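회사 소개

Rilik은 로봇 팔용 제어·인식·계획 소프트웨어를 개발한다. 하드웨어는 제조하지 않는다. 직원은 13명이며 그중 2명은 현장 통합만 담당한다. 대표는 Gönül Tatlı, 기술 총괄은 Recep Şimşekoğlu이다.

주력 제품 Zoletti는 궤적 계획기와 임피던스 제어기를 하나의 런타임으로 묶은 것이다. 제어 루프는 1,000Hz로 동작하고, 계획기는 별도 프로세스에서 돌며 공유 메모리로 경유점을 넘긴다. 통신이 끊기면 마지막 유효 경로에서 감속 정지한다. 충돌 모델은 URDF에서 자동 생성하며 그리퍼 형상은 사용자가 덮어쓸 수 있다.

인식 모듈 Ota는 주방용품처럼 모양과 색이 제각각인 물체가 섞인 작업대를 대상으로 한다. 그리퍼가 물체를 위에서 가리는 구간, 사람 손이 작업 영역에 들어오는 구간은 별도 상태로 처리한다. 가려진 물체의 자세는 직전 추정값과 불확실도를 함께 유지하고, 불확실도가 한계를 넘으면 계획기에 재관측을 요청한다.

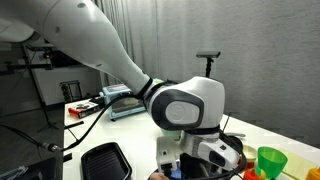

개발 방식

모든 변경은 병합 전에 회귀 시나리오 157개를 통과해야 한다. 시나리오는 시뮬레이션과 실기 로그 재생으로 나뉘며, 실기 로그는 카메라 외부 파라미터를 다시 추정한 뒤 등록한다. 로그 뷰어 Kırmızıgül은 관절 토크, 영상, 계획기 상태를 같은 시간축에 표시한다. 내부 도구로 시작했고 현재는 고객사에도 배포한다.

정기 릴리스는 매년 6월에 낸다. 그 사이에는 안전 관련 수정만 배포한다. 이전 버전의 API는 다음 정기 릴리스까지 유지한다.

지원 및 문의

통합 문의에는 로봇 기종, 제어기 펌웨어 버전, 그리퍼 통신 방식을 적어 주기 바란다. 채용은 제어와 인식 두 분야에서 상시 진행한다.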